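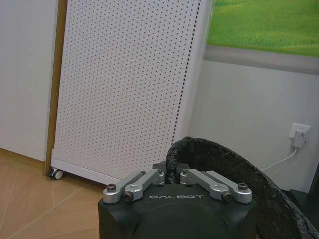 Undari has set out its equipment budget for the next stage of robot tidying trials at Lavcombe, with the largest change being that grippers will now be bought and written off separately from the arms that carry them. Until March the two were treated as a single asset with a single service life. Ewan Gourlay, who drew up the plan, said the parts were wearing at different speeds and the accounts should show it. A parallel gripper with exposed linkages and screwed pivot joints, working low down beside furniture on castors and a wall outlet with a trailing cable, takes knocks that the rest of the arm never sees. The plan therefore gives it a shorter life and its own line for spares.

The line allows £2,246 per gripper position. The sum covers pivot pins, screws, finger pads, one replacement linkage set and the labour to fit them. It does not cover motors or control boards, which stay under the arm contract. Each gripper will be taken out of service for inspection at 330 operating hours and replaced or rebuilt at 2,000, whichever condition it is found in. Operating hours will be taken from the controller log. The earlier practice of writing start and finish times on a sheet has been dropped after the two records failed to agree.

Inspection will be done in-house. A fitter checks play at each pivot, looks for marks on the linkage arms and closes the fingers on a test block. Results go on one form per gripper, kept with the unit if it is moved to another arm. Under the old system the form followed the arm, and the history of a swapped gripper was difficult to trace.

Anatole Cordier, who manages purchasing, said quotations would be sought on the basis of parts held in stock and not on list price alone. "A cheap linkage with a nine-week wait costs us nine weeks," he said. Suppliers will be asked to state which fasteners are standard sizes and which can only be had from them. Bids that leave this blank will be returned.

Jointed hands are to be budgeted under a second heading. They have more moving parts and the plan makes no attempt to give them a fixed replacement interval. Two will be funded in the first half of the year, and a third only if the repair record supports it. Hervé Besnard, who is responsible for the work on small objects, had asked for four.

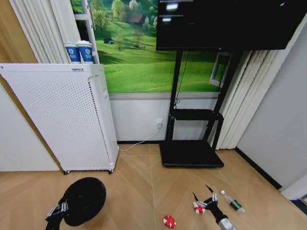

Besnard said he accepted the lower number but wanted the repair record to distinguish between finger faults and wrist faults. The current form has one box for both. A revised version is being prepared and will be used from the first day of the new budget period, so that the decision on the third hand rests on one set of records throughout.

The plan also deals with the rooms themselves. Power leads that cross the floor are listed as a fixed cost of each site, to be rerouted or covered before any hours are charged to a trial. An allowance of £100 per room has been made for cable covers and clips. Anything on castors is to have its position marked on the room drawing and checked at the start of each session. Gourlay said shifted furniture had been recorded as a robot fault more than once, and that the repair budget had paid for the time spent looking into it.

Test objects are included for the first time. Bottles, soft items and small round pieces will be bought in matched sets and replaced as sets. Abundio Orozco, who keeps the stores at Lavcombe, had objected to the cost of discarding good items along with worn ones. It was agreed that he may hold back usable pieces for setting-up work, provided they are bagged and labelled and do not return to a trial set.

Software licences are unchanged. The planning package, Nita, is paid for until the end of the budget period and no upgrade has been costed. A proposal to buy a second seat was put back to the autumn.

Calibration of the head cameras and wrist cameras will move to an outside firm, Wunderlich, under a fixed-price agreement covering two visits. Additional visits will be charged to whichever project asks for them. Ludivine Lebrun, who will schedule the work, said project leads should give her at least three weeks' notice and should not plan trials for the day after a visit, as the cameras are checked again on site before they are released for use.

Orders for the gripper spares are expected to be placed first. The room work follows, starting with the rooms already in use. The arm contract is due for renewal later in the year and will be reported on separately.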